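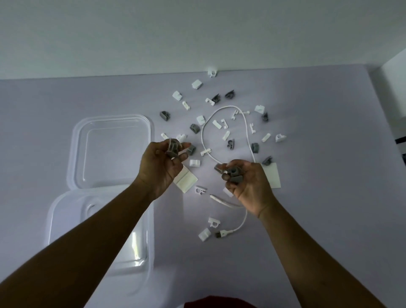
Small Parts, Slow Progress: A Season of Gripper Trials at the Lindsay Laboratory

The cable clip is among the least expensive items in any office supply drawer. It holds a cord to the edge of a desk and is otherwise ignored. For the past several months it has also been the standard test object at the Lindsay Laboratory for Applied Handling, where staff are comparing three robot grippers on work that most people complete without looking.

The laboratory began its current program in December, after a review of earlier trials on boxes, bottles and trays. Those trials had produced high scores for nearly every device submitted. The review found that the objects were too large and too regular to show meaningful differences between one gripper and another. It recommended a set of small, light parts in mixed shapes, together with at least one item that bends.

Clips and charging cables met both requirements. They are sold in assorted shapes, among them square blocks, narrow bars and round holders, and many have an adhesive base that must be kept clean until it is needed. A cord laid among them changes the task considerably. It slides when a part beneath it is lifted, and it rarely returns to the same shape.

"We had been asking whether a gripper could pick something up," said Montserrat Chávez, who directs the program. "The more useful question was what happens to everything next to it."

Each trial is first performed by a person. A staff member sits at the table and works through the task with both hands while a camera records from close to eye level. The recordings serve as a reference for the engineers who program the arms, and they have proved instructive in their own right. A person will often hold a clip in each hand at once and let a length of cord rest across the fingers of one of them. None of the three grippers under review can do the same. Each is able to hold a single part, and a cord that falls across the fingers is generally treated by the control software as a fault.

The three devices differ in approach. The Gellinum gripper uses two soft pads that spread slightly under pressure. The Zesik has two rigid fingers with narrow tips and a force sensor at the base of each. The Cludier has three jointed fingers and is the heaviest of the group. All are mounted in turn on the same arm, run from the same controller and supplied with the same overhead camera, so that differences in the results may be traced to the gripper alone.

A full session consists of 200 attempted picks. The parts are scattered by hand at the start and are not rearranged unless one leaves the table. Operators record three outcomes: a clean pick, a pick that disturbs a neighboring part, and a miss. The second category did not exist in the earlier trials and now accounts for most of the discussion at the weekly meeting.

The Gellinum has been the most forgiving of position error. Its pads will close on a clip that lies several millimeters from where the camera placed it. The same softness becomes a difficulty when parts lie close together, as the pads tend to take hold of two at a time. In one session the operators recorded 30 double picks, nearly all of them in the crowded middle of the table.

The Zesik performs better in close quarters. Its narrow tips can enter the gap between two clips without moving either. It is less successful with rounded parts, which turn between the rigid fingers and drop. The manufacturer has supplied a second set of tips with a shallow groove, and these are being tested at present.

Results for the Cludier are less settled. The third finger allows it to steady a curved part from below, and it has handled hook-shaped clips more reliably than the other two. It also needs more room to open. After 9 sessions, the staff have asked for changes to its approach path before any further comparison is made.

The camera has required as much attention as the grippers. White parts on a pale surface give the depth software little to work with, and clear plastic storage boxes are worse. Light from the ceiling fixtures reflects along the walls of a box and is read as a solid edge, or the box is not read at all. The laboratory considered painting its containers and decided against it, on the grounds that clear boxes are common in the workplaces it hopes to serve. A second camera, set lower and to one side, has been added for the spring sessions.

Cable handling will form the next stage. The task calls for the arm to seat a charging cord in the slot of a clip, press it home and release it without pulling the cord free again. Early attempts with the Zesik placed the cord over the slot but did not seat it. Ms. Chávez expects to begin formal scoring once the grooved tips have completed a full session, and the recordings of staff performing the task by hand are now being prepared for the programming team.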